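Devcombe Face and Body Art Club > Meetings > Minutes > May

Minutes of the May meeting

Held in the upstairs room at Devcombe library, 7 p.m. The chair opened the meeting and the secretary took notes. Apologies were received from two members.

1. Minutes of the April meeting

Approved with one correction. The price given for the Sinari sponge packs was for a half pack and should have said so.

2. Supplies

The bulk order of Sinari water-based paints has arrived, except for the dark green and the second white. The supplier expects both before the end of the month. Members who paid in advance can pick up their sets at the next practice night.

The Tello setting spray was discussed. Three members found it left the skin tight after an hour, and one had no trouble with it. Agreed to use up what we have on adults only and not to reorder.

We are down to 100 disposable mascara wands. Agreed to buy 400 more, which should carry us through the summer fairs.

3. Gisbridge summer fair

The fair has offered us a double booth near the bandstand – same spot as last year, but with shade. The booth fee is unchanged. Painting will run from 10 a.m. to 4 p.m. with two shifts, changing over at 1 p.m.

Design board to be cut to 12 faces. The full tiger and the peacock come off because they hold up the line. The half-mask butterfly stays.

Parents will be asked about allergies before any paint is opened. The secretary will print 500 of the short consent slips.
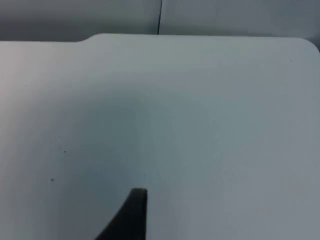
4. Practice nights

June practice will cover one-stroke flowers and blending around the eyes. Bring your own brushes, a water cup and a towel. Glitter is to stay in closed pots until the last half hour – the library has asked us again about the carpet.

A member asked for a session on bald caps. Put on the list for the fall.

5. Other business

The brush-cleaning sheet on the website is out of date and still mentions the old soap. To be rewritten before June.

The meeting closed at 8:25 p.m. Next meeting in June, same room and time.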